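Grimik glove kit (trial) - left hand jumps sideways during pouring task
Status: Open, waiting on customer
Product: Grimik two-hand capture kit, trial hire via Hubáček
Opened by: Ánh Nghiêm, Plovton
Opened: 2020-07-26
Assigned: Khôi Hà, Tillum support
Priority: Normal (customer asked for High, see below)

Ánh Nghiêm
Trial kit, second week. Left hand pose jumps in the recordings. Not every take. Right hand fine the whole time. It looks ok on the live view, then on playback the left wrist goes sideways a palm's width and comes back. Fingers keep moving properly while it does it, so the glove itself is reading, it's the position that goes.

We are supposed to hand over 200 takes of the pouring task at the end of the trial and I can't sign off the kit like this. Can it be High please. Need to know if it's a swap or something we're doing.

Tried already: restart of both controllers, restart of PC, re-pair left. Same.

Khôi Hà
Hi Ánh, thanks. Leaving at Normal while we find out what it is, I'll bump it if it's hardware. Need from you:
- the session log folder, not just the video export
- does it jump in a hand-still take? Both hands flat on the table, leave it running
- is the left controller strap done up over the glove cuff or under it
- anything shiny on the table

Ánh Nghiêm
Logs uploaded. Strap is over. Hand-still take: no jump at all, ran it for 12 minutes. Shiny: yes, glass and a steel container, that's the task. We can't do pouring without something to pour into!

Khôi Hà
Got the logs, ta. 12 minutes clean with hands still is useful, it means pairing and radio are ok. So it only goes when you move. Looking at where in the takes it happens.

Khôi Hà (internal note, made visible by mistake, leaving it)
Asked Quang to look at the drop flags. Left controller reports "tracked" right through the jump. So the system is confident and wrong. Not the usual lost-tracking thing, wouldn't show as a gap. Customer will not see it in the quality report, needs saying in the reply.

Quang Lại
Looked. Jumps cluster in the same bit of the task every time, when the left forearm turns over. Not when the hand is near the steel, I went through and matched them. Some takes have the hand right up by the container and no jump. Reflections not ruled out but I don't think it's that.

Two things I'd check first:
1. Mount plate on the back of the left glove. If the plate lifts when the wrist rolls, the controller really is moving and the tracking is right! It's then the offset from controller to hand that's out.
2. Cable. The left pack cable goes off the wrist and down. If it's short or caught under the chair arm it pulls the whole assembly round at the end of the roll.

Both look the same in the data, sorry.

Khôi Hà
Ánh, so: could you get someone to hold the left controller between finger and thumb while you turn your hand over slowly, and see if there's play between it and the glove. Then unplug the cable at the wrist (it'll run on the battery for a bit), do a few takes, plug back in, do a few more. Keep both lots, name the folders so we can tell which is which please. Last lot was called "new" and "new new".

Ánh Nghiêm
Ha ok fair. Stavros will do it, he's the one wearing them mostly. Adding him.

Stavros Stergiou
Hello. I did the check. There is play. Not a lot, the plate rocks on the thumb side. The right one doesn't. I tightened the strap as far as it goes and it still rocks, so it is under the strap, I think the plate screws. I don't have the little key, it was not in the box. Packing list says it should be.

Cable off: jumps still there, smaller maybe. Cable on: jumps. Folders are cable_off and cable_on.

Also while I am here, as I'm the one using it. Some things for the review, Ánh said put them in:
- fingertips on the glove are bulky for picking up a funnel by the edge. I can do it but I change how I hold it, so what we record isn't how I'd do it bare handed. Does the thinner tip version exist yet? The Hubáček leaflet has it, the Tillum price list hasn't
- getting the second glove on with the first one on takes two people or a lot of swearing
- the calibration pose is good, quick, no complaint
- left and right are not marked on the straps anywhere I can find

Khôi Hà
Really helpful Stavros. So it's mechanical, moving to High and changing category to Hardware/fit.

Key: sorry, that's on us or on Hubáček, either way one is going in the post today. It's an ordinary small hex though, if anyone there has a set try the smallest that bites. Don't force it, the inserts are plastic and they strip. If they have already stripped, tell me and I'll send a plate as well.

Thin tips: asking Khải, he looks after the range. L/R marking: you're right, there isn't any. Everyone here uses tape.

Khải Lục
Hi both. Thin tips are real but not on trial kits, only on bought ones, and the leaflet ought to say that. I'll get it changed. If you go ahead with the purchase they come in the box. If you want to try before then I can lend one right hand pair of thumb and index tips, I don't have a left to spare at the moment.

On the trial length, you lost days to this. I'll ask Hubáček to move the return date, don't worry about it. Don't send it back half way through on our account.

Ánh Nghiêm
Thanks Khải. Yes please to the tips, and please get the new date in writing from Hubáček because they've already sent me a reminder.

What about the takes we've already got? Stavros has done a lot of them. Are they junk?

Quang Lại
Not junk. Right hand is all good. Left fingers all good. Left wrist is off only in the rolled part. If you send me a short calibration take with the plate tight, I can work out the offset for the loose state and flag the bad stretches. I can't promise to repair them, the rocking isn't the same each time. Flagging yes, fixing maybe.

What I need in that take: hands up, fingers spread, hold. Then roll each forearm over and back, slowly. Then the task once, normal speed. Lift the bowl with the right as you do now, left hand clear.

Stavros Stergiou
Key arrived. Screws tightened, one was nearly out. Rock has gone as far as I can feel. Did the calibration take and then carried on with the task. Uploading now, connection here is slow this afternoon. 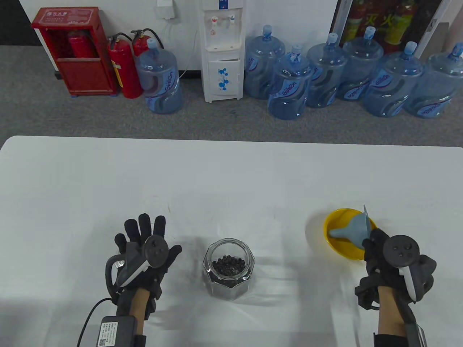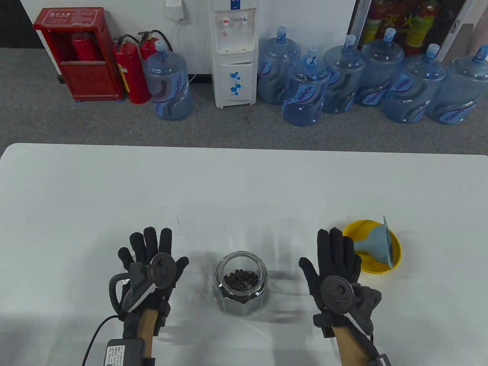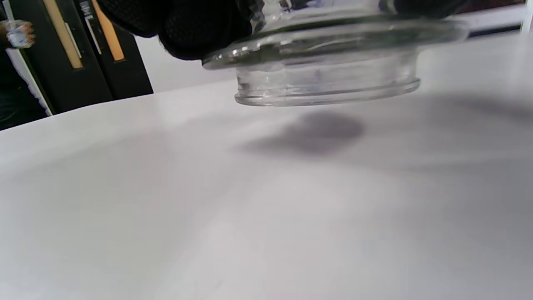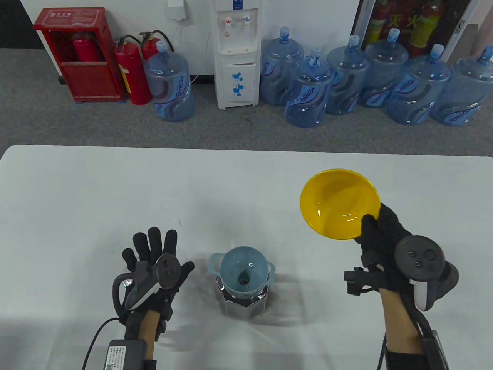 One more thing, the left wrist strap has to go a notch looser than before or the pack digs in when I roll the arm. Is a looser strap going to bring the problem back? It feels steady but I said that last time as well.

Quang Lại
Wrist strap is fine looser, it only carries the pack. The strap that matters is the one over the back of the hand, keep that firm. Pack can slide a bit and it won't show.

Log is in, checking. First look: the roll section is clean on the left, no sideways step. I want to see a full set before I say it's done though, the loose screw took a while to work out last time by the sound of it.

Khôi Hà
Stavros please check the screws at the start of each session for now. Thread lock is coming with the tips, tiny dab only, let it go off overnight before wearing. Put the glove somewhere it won't get knocked.

Also Ánh, for your review: the quality report will NOT catch this kind of fault. It marks lost tracking, and tracking was never lost. If you're judging takes on the report alone you would have passed all of them. Quang's put in a request for a check on the hand-to-controller offset, no date for it. Until then best check is the overlay playback at half speed, watching the wrist not the fingers.

Ánh Nghiêm
Right. That will have to go in my write-up, I'm afraid, the report page was one of the reasons we picked this kit to try. Will also say the support was quick so it evens out.

To be clear on where we are:
screws done, thread lock to come
tips on loan, right hand only
trial date to be moved, not had it in writing yet
old takes, Quang flagging
key missing from the box, someone please tell whoever packs them

Khải Lục
Date: Hubáček have agreed it, email should of reached you by now, look in spam. Packing: told them. They're going through the other trial boxes on the shelf.

Quang Lại
Flag file for the old takes is in your upload folder, same names with _flag on the end. Open it in the viewer and the bad bits go grey. Anything not grey you can use. Two takes I couldn't read at all, files cut short, looks like the PC went to sleep while saving. Turn that off in power settings.

Stavros Stergiou
Turned off. Will redo those two tomorrow and send the next batch with them.

Khôi Hà
Good. Holding this open till the next batch has been looked at. Status to waiting on customer, ignore the automatic reminder when it comes, can't switch it off from my end.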